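When the Gripper Says It Has the Part and It Doesn't
Tracking down a false grasp on a two-finger gripper
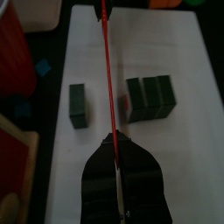 A false grasp is the politest fault a robot has. The arm goes down, the fingers close, the controller reports "object held," and off it sails with whatever it has or hasn't got. No alarm, no red light. You find out at the other end, usually from the noise.

Ours turned up in the cycle log of the Ruvell cell. Over 3,626 pick cycles on thin rods and small blocks, the log claimed a perfect record. The bin at the far end disagreed by 102 parts. Razia Sandhu, who had been asked to sign off on that perfect record, declined in one word, and I got the job of working out where the parts went.

These are the steps I used, in the order I should have used them.

Before you start

You need a feeler gauge, calipers, a hex key that fits your finger screws, a lint-free cloth and isopropyl alcohol. Switch to teach mode at reduced speed and keep the enable switch in your hand. When a step says to touch the fingers, drop the arm power and lock it out first. A gripper with a confused idea of what it is holding will also be confused about your thumb.

Save the current parameters to a file. Name the file something you'll recognize. I have one called "final_good_2" and have no idea what was good about it.

Step 1. Find out what "held" means

Open the grasp settings and look at how the controller decides. On our Usmani controller there are two tests, and the factory setting passes if either one is true:

Finger width is above the empty threshold when motion stops.
Motor current goes over the grip limit.

Now think about a gripper closing on nothing. The fingers meet, the motor pushes, the current climbs, and the second test passes beautifully. The gripper has a firm hold on itself.

Change the setting so both tests must pass. If your controller won't do that, turn off the current test and rely on width. I'd expected to stop here and go to lunch.

Step 2. Zero the fingers

The width test is only as good as its zero. Close the gripper fully with nothing in it and read the reported width. It should say 0.0 mm. Ours said 0.9, which on a 3 mm rod is a lot of imaginary rod.

Drop the power, lock out, and check the finger screws. If one has backed off, the finger can tilt under load and the tips meet before the bases do, or the other way around. Remove the screw, clean the threads, and put it back with the thread compound and torque your manual calls for. Wipe the inside faces while you're in there. Dust packed into the grooves will hold the fingers apart just as well as a part will.

Power up, close again, and run the zeroing routine. Then open and close ten times and write down each reading. They should agree within 0.1 mm. If they wander, the trouble is in the drive or the encoder, and no amount of threshold fiddling will save you.

Step 3. Set the empty threshold

Measure your thinnest part with calipers, in several places and on several samples. Set the threshold at half the smallest number you got. For the 3 mm rods that gave us 1.5 mm.

Resist setting it closer. I tried 2.8 on the theory that precise is better, and the cell spent the afternoon rejecting perfectly good grasps – a new fault, but at least an honest one.

Step 4. Check again after the lift

A rod can be there when the fingers close and gone a moment later, especially if it was caught near one end. Add a second width check once the arm has lifted clear, and a third just before release. Ours are called CHECK_LIFT and CHECK_DROP. If either fails, the arm should stop, keep its fingers as they are, and ask for a person. Don't let it retry by itself. A retry with a dropped rod lying across the work surface is how we bent a finger in October.

Step 5. Try to fool it

Run these with a clear area around the arm:

Close on nothing. It must report empty.
Close on a rod at its middle. It must report held.
Close on a rod right at the end, then lift. Either answer is fine so long as it matches what you see.
Hold a rod, stop the arm, and pull the rod out with long tongs from outside the guarded area. The next check must catch it.

If the first test still says "held," go back to Step 2 and look at the screws again. Yes, again.

Afterward

We ran 758 cycles with the new settings and compared the log with the bin. They matched, including the misses. The success rate on the Staltton dashboard went down, and I've had two emails asking what I broke.

Put the zero check on your regular maintenance sheet and record the reading each time, even when it's fine.

Last updated March 25, 2019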